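Kitchen Notes > Cleaning > Stone Counters

How to Care for a Marble Countertop

Marble has a reputation for being fussy, and I suppose it is, a little, but after 7 years of living with mine I can tell you it mostly wants small, regular attention (rather like a houseplant!). You'll need a soft cloth, mild dish soap, warm water and a dry towel.

Start by clearing one section at a time. Put a few drops of soap in a bowl of warm water, wring the cloth out well, and wipe in long, easy strokes. Go over it again with plain water, then dry it. Please don't skip the drying, because standing water leaves dull rings that are a real nuisance to get out.

Spills are the part to be quick about. Tomato sauce, wine, lemon juice and vinegar can all etch the polish, so blot them up and don't rub, or you'll just spread the trouble around. For an oily stain, mix baking soda and water into a thick paste, cover the spot with plastic wrap and leave it overnight. It may take a second round, so be patient with it.

To see if it's time to reseal, drip a little water on the stone. If the spot darkens, get out the sealer and follow the label.
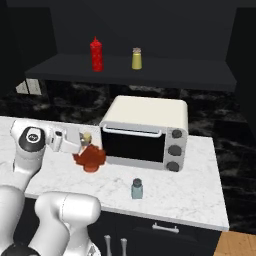 Reader comment from Plinura: I tried the baking soda paste on an old butter stain and needed three nights of it, but the mark is so faint now that I've stopped looking for it.

Contact | Copyright Woler Kitchen Notes | Back to top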